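Laundry Room Recordings, Gallery 4

Pictures from the Wirneo laundry set, posted Fri 12 October.

We have been collecting demonstrations of ordinary laundry work since September. An operator steers both arms from a second station, the rig records everything, and each finished run becomes one episode. The set now holds 214 episodes that passed review. The notes cover what was being practiced and what we changed along the way.

Arms at the washer, and a hand at the turquoise cloth. 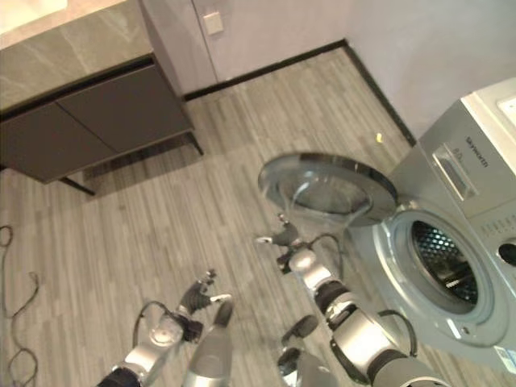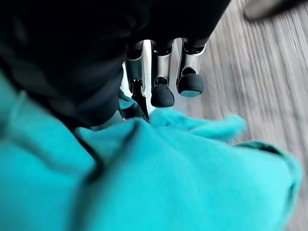 Most of the work in this batch went into deciding what counts as one episode. Our first plan was to record a whole load from start to finish, but the files were long and a single slip near the end spoiled everything before it. Margus Rebane split the job into six shorter tasks, each with its own start pose and its own end condition. The door task is a good case. With the glass door swung fully open and a gripper just under its lower edge, an operator can go for the edge from below or come around to the outer side, and we want both in the set. If everyone does it the same way, the model learns one path and has nothing to fall back on when the door is at another angle.

Door runs

Door episodes are the shortest we keep. The operator starts with both arms back from the machine and ends when they are back again. We count a run as good if the door ends up where the task card says, even if the first approach missed. A miss followed by a clean second try is worth having, and we tag it "recovery" so it can be weighted separately in training.

We threw out 62 door runs in the first pass. Most of them had a long pause in the middle while the operator worked out which way to turn the wrist. Pauses look harmless on playback, but a policy trained on them tends to stop in the same spot and stay there.

Cloth runs

Cloth is harder to record than the door. It never lies the same way twice, and from the wrist view a fold can fill the lower half of the picture and hide its own edges. Bronwyn Tamihana wrote the guide for these runs. Her main rule is to move the hand slowly for the last stretch before contact, even when it feels too slow. A fast approach gives smeared wrist footage at exactly the point where the fingers have to choose a fold.

The guide also asks operators to reset the cloth by dropping it. Placing it by hand gave us the same few shapes over and over. We compared an early batch of 66 placed starts with the dropped ones and stopped using the placed ones for training. They are still on the drive under the old folder name.

Two views

Every episode is saved with the head view and the wrist views together. The head view tells you where the machine and the arms are. The wrist view is often the only one that shows what the fingertips are doing, though a large part of it can be taken up by the hand itself. We tried cropping that part away and put it back — the model did worse at judging how close the fingers were.

Reviewers watch the head view first at normal speed, then the wrist view at half speed around each grasp. If the two drift apart in time, the episode goes to a separate list and is not repaired by hand.

Labels

Each run gets a task name, an operator code, a pass or fail mark and one line of plain text. The text line is written by the person who did the run, right after it ends. We ask for ordinary words, such as "open the door wider" or "pick up the cloth by the near fold." Early lines were full of joint names and were not much use for training on spoken requests.

Failed runs are kept too, in their own folder, with the same four fields. Drukov asked for these for the work on detecting a bad grasp, and they get a fresh copy whenever a batch closes.

Next batch

The next gallery will cover the loading task and the first runs with two pieces of cloth at once. Bronwyn is rewriting the guide for that, and the start poses for the left arm will change. Anyone using the current set should stay on the present version until the new task cards are out.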